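August, ski bench, morning

Mailing list for the Ornlow trail stickers is now at 344 names. Started as a handful of people from the Baltwood lift line two winters back. Reprint of 2,000 came in from Delorme, and the white border is thicker than on the proof. Left it alone, will fix on the next run.

Cold test on the new adhesive: stuck 8 on old topsheets, overnight in the chest freezer, then peeled by hand. Two lifted at the corners, both on the textured sheet. Smooth ones all held. Repeat with the corners rounded off more before the Brarnstead order goes out. 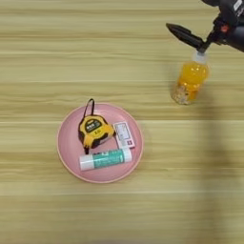
Sylvain Leclerc wants a smaller one for helmets. Told him the curve is the problem and size only helps a bit. He is sending an old shell to try it on. Cut a few at two-thirds scale and keep the offcuts.

Mechthild Pfister has the addresses for overseas. She needs the weights per envelope, one sticker and three. Scale reads a little high, so zero it first.

To do: order mailers, rewax the rock skis, ask Delorme for a price on matte.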